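16 September 2024

Slept badly and got up before it was light, so I have had a long day of it, and most of it has gone on paint. I meant to write about other things tonight (the library books, the letter from the insurance, the cat's ear) and I may still get to them, but I have paint under my nails and paint on the brain and I may as well get it out.

The back bedroom has been cream since we moved in. It was cream before that too, from what I can tell by the chip behind the radiator, where there is cream on cream on a sort of hospital green, and under the green a rose pink so pretty I nearly cried when the scraper went through it. The house is 101 years old and somebody in it once slept in a rose pink room. I keep wondering about them. I like to think it was a grown man with a mustache.

So on Saturday I went down to Drastex and brought home the big fan of colors, the one they make you leave a deposit for, and it has been living on the kitchen table ever since. There are over 900 colors in it! I had thought I would flip through with my coffee and know. I have always believed I was a person who would know. Instead I have carried it up and down the stairs in morning light and evening light and lamp light, and what looks like warm toast at breakfast looks like wet cardboard by suppertime, and I have stopped trusting my own eyes entirely.

I do lean brown. I can admit that in my own diary. Everyone I know has gone to whites and soft grays and I understand it, those rooms are restful and they make the plants look well, but I grew up in a house with a brown den, and an ocher hallway, and a dark red dining room where we only ate at Thanksgiving, and to me that is what indoors feels like. You came in from the snow and the walls sort of put an arm around you.

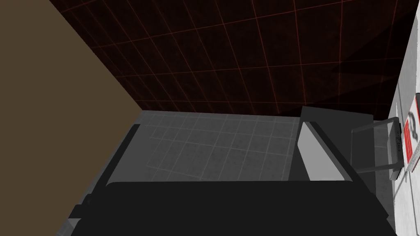
My sister thinks I am remembering it nicer than it was. According to her the den was so gloomy that our mother did the mending in the bathroom, and if I put that brown up in a room facing north I will be sleeping in a paper bag. She said all this on the phone while running her dishwasher, so I may have missed some of it. She said to go lighter on the ceiling at the very least, and to do a big test patch and leave it a week. I told her I would. She asked whether I really would, and I changed the subject to her tomatoes.

But I did do the patch, so there. I bought two of the little sample jars, one called Maltitz, a greeny brown like the bottom of a pond in good weather, and one that only has a number, 721, and is closer to mustard. Why one gets a name and the other doesn't I can't imagine. I would love to have that job. I painted them side by side this morning, each as big as a pillowcase, and then I sat on the floor with my back against the closet door and looked at them until my tea was cold.

The Maltitz is the sensible one. It sits down quietly. The mustard gets up and talks to you, and I found I was smiling at it, and then by noon when the clouds came over it had gone a bit sulky and so had I. I went out to Costache for a poppy seed roll to clear my head and stood in the line looking at their walls, which I have stood in front of every week for years without ever noticing the color. It is a deep brownish yellow, very nearly my number! And I have never once thought it was too dark in there. Mind you they have that enormous window, and the smell helps.

I walked home the long way by the creek. The sumac has started to turn already, just the tips, and there was a heron standing in the shallow part looking put out. I thought about how long people live with a color once it is up. You fuss over it for weeks and then one day you hang a picture, and move the bed back, and you never see the wall again except when you are sick and have to lie there facing it. I had pneumonia in the cream room and I could draw you every bump.
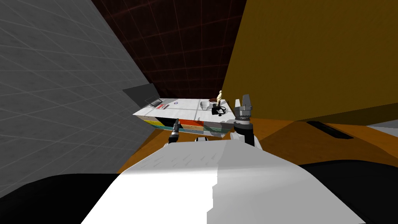

Then there is the money, which I had been putting off. I finally sat down with a pencil after lunch. If I get the good paint, the Hemero, which goes on thick and can be washed, and enough for two coats and the ceiling, and a new roller and the blue tape, it comes to 174 dollars. I had told myself a number a fair bit smaller than that. The cheaper paint would bring it down, but I used it in the downstairs bathroom and it marks if you so much as look at it, and I have been annoyed at that bathroom ever since. I would rather eat soup for a while. I like soup.

The other thing is the trim. I had been going along as if trim didn't exist. If the walls go mustard then white trim will look like teeth, I am sure of it, and I don't have the patience to strip it back to the wood, not with my wrist the way it is. There is a dark red in the fan that I keep going back to, nearly maroon, for the window frame and the door. Dark red and mustard! My stomach jumped when I laid the strips next to each other, the way it does at the top of a hill in a car. It might be awful. It might be the dining room at Thanksgiving.

I took both strips next door this afternoon, along with the casserole dish I have been meaning to return since July, and we had a good long talk about it on the porch.
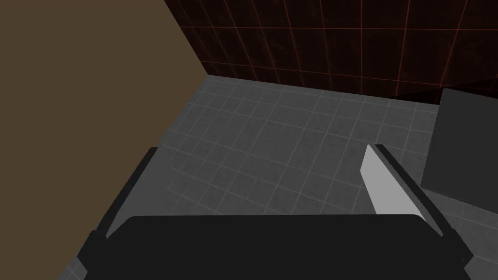
Red around a window is lucky, I was told, and as for the walls, anybody over sixty has earned the right to any yellow she pleases, and had I thought about curtains? I had not thought about curtains. Apparently with those two colors I will want something plain and heavy, nothing with flowers, and there is a bolt of oatmeal linen in the attic over there that has been waiting for a purpose and that I can have if I come and carry it down myself. I said yes before I had even sat back in the chair.

So I suppose I am doing it. I went up once more after supper with the lamp, just to be fair to the Maltitz, and it did look very handsome, and I felt sorry for it. There is always the landing. The landing could be greeny brown and it would hide the scuffs where the laundry goes by.

Have to move the bed out tomorrow, or at least into the middle, and find the drop cloth, which I think is in the shed under the croquet set. Cat's ear is better, a little pink still. Insurance letter is still on the stairs.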